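My town museum opened its new permanent gallery this morning and I went so you don't have to. A thread.
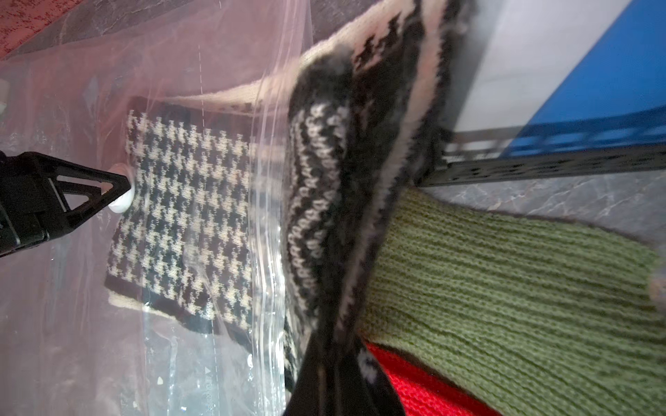
Vindetthorpe, 22 January 2022

The gallery is called "Vindetthorpe Remembers." Vindetthorpe mostly remembers the flood, the ferry strike, and whose uncle sold the cannery. The uncle has a very small label.

Doors were supposed to open at 10. The ribbon was there at 10. The scissors were in somebody's car.

Wahyudi Manurung, museum director, gave the welcome. He thanked the county, the Tultari Fund, the ferry workers, the families, the electricians, and then the county again, with a bit less warmth. I think there's an invoice in there somewhere.

Next up, the deputy mayor, who called it "a gallery for all of us" and left before it opened for any of us.

OK, the gallery. Six rooms. The first is the flood and it's very good. They painted the high-water line right around the walls and it's well over my head. Everyone stopped talking when they walked in, even the deputy mayor's driver, who had stayed for the cake.

Room two is the ferry strike. 47 days, if you grew up elsewhere. My mother will tell you it was longer. There's a bench with headphones where you can hear the Mangundap crews telling it themselves, and one man spends most of his turn on the quality of the soup.

I sat through the soup twice. It was lentil. He's still upset.

Tirta Hutapea recorded all of those interviews, mostly in people's kitchens, and you can hear kettles and dogs on nearly every one. She got a shorter thank-you than the electricians did. So, thank you, Tirta.

Room three is the cannery. See above re: uncle.

Room four has a touch screen made by a company called Wimach. You type in a family name and it shows you everything in the collection connected to it. I typed in mine and got one result, item 2271, a parking complaint from my grandfather. Two pages, both sides.

I have never felt closer to the man.

Rooms five and six are "Today" and "Tomorrow." Today is photos of the market. Tomorrow is a wall where you stick up a card with your hopes for the town. By noon it was all bus service, plus one kid who wants a shark.

It's free through the end of November and then it's whatever the county decides - so go now. Start with the flood room and bring your own headphones if you're fussy, the left ear was already gone on mine.

The cake was lemon. I had two pieces and would do the speeches again for a third.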